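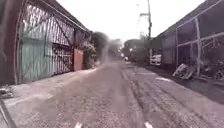
I'd been meaning to get to the Bunddale open morning for ages, and this October I finally made it, mostly thanks to Analyn Padilla, who sent me the bus number and then sent it again in case I pretended I hadn't seen it. If you don't know it, a few of the workshops and homes along the lanes open their gates for one morning, you wander in and out, people feed you, and by lunch it's over. There's no ticket and no map. I love that kind of thing.

I got off the number 7 at the wrong stop, of course, and came in from the far end. So my first half hour in Bunddale was just walking, and I'm glad it was, as the lanes are half the fun. The ground changes on you all the time. You get asphalt for a while, and then you're on rough gravelly concrete with little stones speckled all through it, and a long seam running off ahead of you like two pours that never quite made friends. I had thin sandals on and felt every bit of it. There's a smoother pale strip along the foot of one wall, and I used that where I could (my feet thank whoever laid it).

The big building on that stretch is the one everybody told me to look at, and I can see why! It's pale teal-green corrugated metal down low, and then the whole upper half opens up into slatted metal with diagonal bracing, so you see the sky through it in thin strips. I stood there for quite a while with my neck bent back. I'm a sucker for a building that's half wall and half air. Next along is a dark barred gate and then a reddish-brown panel that I took for a door, though I wouldn't swear to it. After that come the trees, and everything gets hazy and soft.

Rommel Umali's workshop was my first proper stop. He makes benches and small outdoor platforms under the name Tundudeck, and he'd set out three-legged stools for visitors to try. I sat on all of them. One had a wobble, and he said that was why it was still here. He let a couple of us plane a piece of scrap, and mine came out looking like something a dog had been at, but he was very kind about it and gave me the shavings in a paper bag. They smelled wonderful. I have no idea what to do with them.

I asked what the rent was like in the lanes and got a long answer involving his uncle, a water tank and a handshake. I didn't follow all of it, so I won't try to repeat it.

From there I went looking for coffee and walked straight past it. Uvenus is really just a hatch and a bench in somebody's side yard, and the sign was the size of a postcard. Chathurika Seneviratne was pouring, and she does a ginger one with palm sugar that I'd go back for on its own. I had 2, which was one more than my hands needed. She also had coconut pancakes rolled up in a tin and was being pretty strict about who got seconds — kids first, then anyone who'd brought their own cup. I hadn't. Next year I will.

The bench is where I heard all the gossip. There was a long argument going on about whether the lanes should be resurfaced end to end. Ramil Mangubat was for it, having a handcart and opinions, and the woman beside him said smooth lanes only mean fast scooters. I kept quiet and ate my pancake.

After that I took the street of low houses, slower this time, with coffee in me.

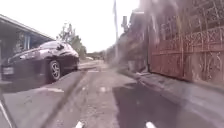
Parked up on the narrow street, with a pale blue column under the long low roof behind.

I do like those overhanging roofs. They come down so low and the wall behind is all in shadow, and on a bright morning that's exactly where you want to be. The sky was pure white by then, no blue anywhere, the sort of glare where you walk along squinting and say hello to strangers by mistake. There are green trees farther down, so I just aimed for those and kept going.

My last visit was Milagros Bañez, who repairs umbrellas and bags in her front room and sells plant cuttings under the name Vi. I'd brought my green umbrella with the broken rib, and she had it fixed before I'd finished telling her how I broke it. She wouldn't take money that morning, so I bought a cutting. It's on my kitchen windowsill now and looks a bit sorry for itself, though she did warn me it would sulk.

A few practical things if you're thinking of going. Gates open at 8 and most people are packing up by 11, so don't be like me and start at the wrong end. Wear real shoes. Bring a cup for Uvenus and some small change, and if you've got anything that needs mending, bring that too. The lanes are narrow and cars do park on them, so strollers are fine but a bit of a squeeze in places. I didn't see a public restroom, but Chathurika let people use hers.

I missed the pottery place and the man with the finches, both of which Analyn says were the best part. She told me this on the bus home, with my bag of shavings on her lap.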